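Gripper trials, simulated kitchen

Posted 23 February 2026 by Santino Tapia

We have been comparing two grippers on the same arm model, both run in simulation before anything gets bolted on in the Gurwood workshop. The Stinum is the one we have used since last year. The Trutari is newer and has a wider opening, but its fingers are shorter. Tyra Hägglund set up the kitchen and wrote the controller settings, which are the same for both.

Each gripper got the same set of kitchen tasks, 1117 runs in all. Knives took the most time to sort out. A round handle will turn in the fingers if the grip force is set too low, and a long blade makes any turn at the handle much bigger at the tip. 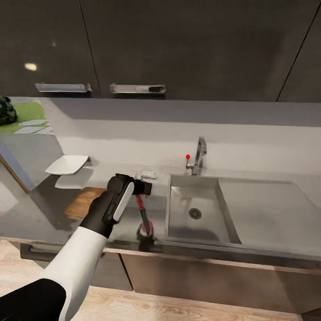

Knife task at the counter. Red handle in the gripper, blade angled down to the small pink object near the front edge.

We threw out 329 runs where the physics step was too coarse and the contact readings jumped about. Tyra has since halved the step size. It runs slower but the force plots are readable now.

So far the Stinum holds a handle steadier and the Trutari is quicker to let go. Plates were close enough that I wouldn't pick one over the other. Neither does well with cutlery lying flat on a hard surface, and we may try a softer fingertip colour-coded by stiffness so we can tell the versions apart on screen.

Still to do: repeat the knife task with the Quiroga controller, then move the camera 4 cm higher and check whether the grasp point shifts. More pictures in March.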